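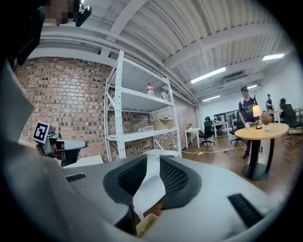 Friday, May 30, 2025

Up at five, no coffee till seven. Session ends Wednesday and the whole building smells like old pizza. Writing this on the bench outside the hearing room, ten minutes before they call us back in, so short.

The scheduling bill. Still alive!! Passed the House late last night, well, this morning, I lost track. Debate went on and on. One member read the entire fiscal note out loud, every line, then asked if anyone could explain it. Then a recess. Then caucus. Then they came back and did the amendment we'd all been dreading, the one that moves the cutoff from 15 employees to 40. Failed by a handful. I had my hand over my mouth the whole roll call.

So what's left in it: two weeks' notice of shifts, extra pay if they change it on you inside that, and a right to say no to a closing followed by an opening. Lost the on-call language in November, when the thing was only a draft. Still sore about it. The bakery people in Vundcombe were the ones who wanted it most and they drove all that way to testify in the snow.

161 pieces of written testimony. I read every one, had to, for the summary. Most are half a page. A mother who finds out at 9 pm that she works at 5 am. A guy at the Chien warehouse who keeps his phone in a plastic bag in the shower so he doesn't miss the text. Read that one twice.

Vendow's lobbyist caught me by the elevators. Very friendly. Says they "support the concept." They suported the concept last year too and then it died on the calendar. I said thank you and took the stairs.

Later, 1:40ish. Senate side. Nothing moving. They did three hours on a bridge naming. Ate crackers. Phone at 12 percent and the only outlet in the hallway is behind a flag.

Heard the Senate wants to send it to Appropriations, for a cost of $2,296. That is the whole cost! Printing posters for the labor department, in two languages. You could pass a hat. But a referral this late means it's dead unless they meet tomorrow, and nobody can tell me if they're meeting tomorrow. Asked the clerk. Asked the other clerk. Got two different rooms and two different times.

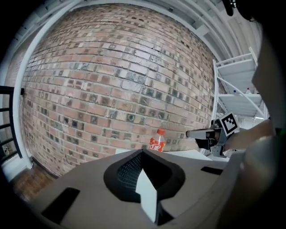 Brick wall, white shelves at right.

Called home at lunch, forgot to say about the water bill, call again tonight. Also need: stamps, cat food, clean shirt for Monday (blue one, check the collar).

Things to get done before the weekend if the weekend exists

1. One-page version of the summary. ONE page. Last one was three and I saw it in a recycling bin.

2. Fix the number on the fact sheet. We say the amendment cutoff two different ways on the same side of the page.

3. Call the Jidurari owner back. Restaurant, small, he was against us in March and now says he already posts his schedule early and doesn't see the fuss. Would he say that to his senator? Today? Ask nicely.
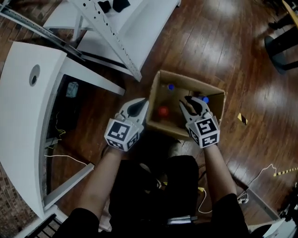 4. Count votes again. We have the yeses we had on Tuesday, minus one who's now "listening." Don't like listening.

5. Sleep

8:15 pm. Back on the bench. Appropriations IS meeting, tomorrow at ten, we're on the list, near the bottom. The Jidurari man called his senator before I even called him back, left me a voicemail about it, sounded pleased with himself. Good. I'm pleased with him too.

Missed the 6:50 bus, missed the 7:30. Feet hurt. The one-pager is a page and a quarter. I'll cut the part about other states, no one reads the part about other states.

They're ringing the bell again, got to go in.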